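June, a little after 3 in the afternoon

Laundry day, again. I swear I did this last week and there was a floor under it all then too. I've been putting it off since we got back from Lostano, and the bag I dumped in the hallway had started to smell like sunscreen and old lake, so that was that. Everything went in after breakfast, two loads, and then of course it all came out at the same time and I had nowhere to put it.

I used to fold on the bed. I liked folding on the bed! But then I'd get halfway, go make coffee, answer something, and by night there'd be a heap where I was supposed to sleep and I'd shove the whole thing onto the chair and that was my closet for the week. So now I fold on the floor in the front room, where I can't ignore it because I have to walk through it to get to the kitchen. It's a dumb system but it's mine.

The order today was towels, then dark stuff, then the socks (the socks can wait until I die). I got the big Okholm towels done first, the ones I bought on sale and have regretted ever since, because they're so thick they won't go in thirds without springing open again. I sat on one to flatten it. It helped a little. Then I got bored with towels and started pulling black things out of the basket before I was through, which is how I always end up with both going at once.

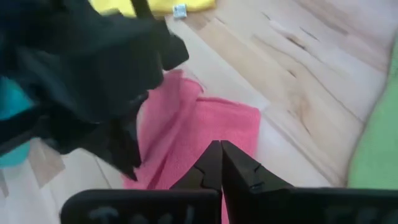
Should towels and dark clothes even go in the same pile? Keep them apart if the towels are pale or pink, as they shed lint onto anything black and you'll be picking it off all evening.

I know this, and I did it anyway, and spent 15 minutes with the lint roller going over a T-shirt I only wear to paint in. Why? I couldn't tell you. Once I start with the roller I can't leave a sleeve half done. I used up the last good sheets on it too, so put that on the list, along with dish soap and those little clips for the drying rack.

The drying rack is the other thing. It's the Grinent one, the fold-out kind, and one of the arms has been drooping since winter. I tied it up with a shoelace and it holds a shirt fine, but put a wet towel on it and the whole side goes down like a drawbridge. I looked up a new one at lunch and it was 114, for a rack! For sticks! I closed the tab and tied a second shoelace.

Had the radio on through most of it. There was a long program about people who live on boats, and one woman said she owns two towels, total. I looked around at my floor and felt a bit judged — but also, what does she do when there's company? I'd last one weekend. I did pull three of the scratchy ones out for the rag bag after that, so she got to me a little.

Found in pockets: a bus ticket, a hair tie, the receipt from Jayawardena where we had that enormous lunch on the last day. I'd been telling everyone it was the best meal of the trip and I still think so, the eggplant especially. I stuck the receipt on the fridge. It'll fade and I'll forget what it was.

By five the towels were in the hall closet, more or less square, with the Okholm ones on the bottom where their weight can do some good. The black things are hung up. I swept the floor afterward and got a whole gray mouse of fluff, mostly pink if you held it to the window. Knees are sore. I should get a cushion for this, or a table like a normal person.

Socks are still in the basket. Leftover soup for dinner, and I'm changing the sheets before bed while I still have the nerve.

3 comments
241 shares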